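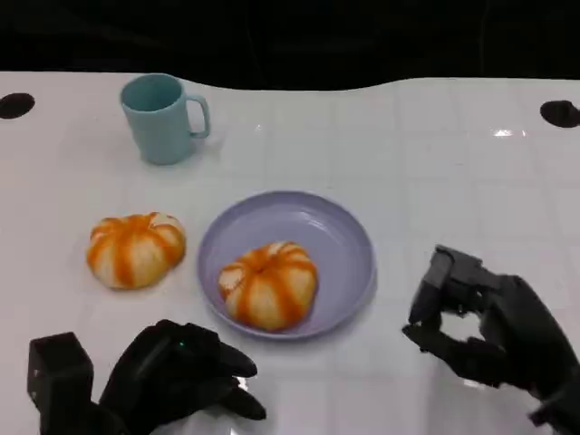

The Cup You Always Reach For

By Aitana Palacios

My grandmother owned a full set of good china and drank her coffee every single morning out of a mug from a tire shop. The china lived behind glass. The mug lived next to the sink, and when the handle broke she glued it back on and kept going for another 9 years. I think about that mug a lot, probably more than I think about some of my cousins.

I bring it up because last December I moved apartments, and when I unpacked the kitchen I found I owned 33 mugs. I live alone! I have never had 33 people over for anything, and if I did I'd be giving them beer. So I lined them all up on the floor and tried to be strict with myself, and I got as far as the second one (a souvenir from Haverford, ugly, a gift from an old roommate) before I was sitting cross-legged in the packing paper getting sentimental.

The next day I called Corinne Greenberg, who has been making and selling pottery for most of her adult life and who taught the evening class where I once produced the heaviest bowl in the state. I figured she'd have opinions. She had so many that I had to go find a charger.

"People think they pick a mug with their eyes," she told me. "They do, in the store. Then they get it home and the hand takes over."

Her theory is that most of us have one cup we reach for without thinking, and the looks of it have very little to do with that. It's the weight when it's full. It's whether your fingers fit through the handle or get pinched up against the hot side. It's the lip, which she can talk about for a long time. A thick lip makes coffee feel like soup, she says, and a thin one makes it taste better, or at least makes you believe it does. She used to run a stall at the Trollitz craft fair, and she could tell who was going to buy by watching them. The buyers picked a mug up, held it for a second, and pretended to drink. Everybody else turned it over to look for the price.

I tried the pretend-drinking thing at home and felt ridiculous, but it works. Half of my collection went straight into the donation box. There was a wide, shallow one I'd bought because it looked like something from a French movie, and I remembered that every cup of tea I'd ever had in it went cold before I got through my email. There was a giant one that I could only lift with both hands. Goodbye to both.

What was harder was the stuff with a story on it. I have a mug from Pokus, the bookstore and puppet theater where I worked the summer I was twenty, and it holds practically nothing. It's chipped. The print has washed off except for one puppet's foot. I asked Corinne what to do about it and she said to put pens in it, obviously, and I could hear her wondering how I get through the day.

My neighbor had a different approach. When his parents sold their house, he and his sisters each took one cup from the cabinet and let the rest go. He picked his dad's, from a hardware supplier called Celik, brown on the inside from decades of tea. He doesn't drink out of it. His daughter does, though, mostly chocolate milk, and he told me he likes hearing it get set down on the counter.

I also asked Corinne what she drinks from herself, expecting something gorgeous and salt-glazed. She drinks from a plain one she bought in 2000, at a yard sale, for pocket change. She doesn't know who made it. She has tried to copy the handle more times than she wants to admit, and she says she's gotten close, but she still can't get the bottom of the curve right, where the little finger rests.

So, my final number is 5. Two for me, so one can be in the dishwasher. Two for company. And one that I don't really like, but it was my grandmother's backup, for when the tire shop mug was drying, and I wasn't going to be the one to put it in a box by the curb. The tire shop mug itself went to my aunt, who will not discuss it. I've offered her money. I've offered her the good china, too, all of it, with the gravy boat, and she says she already has dishes.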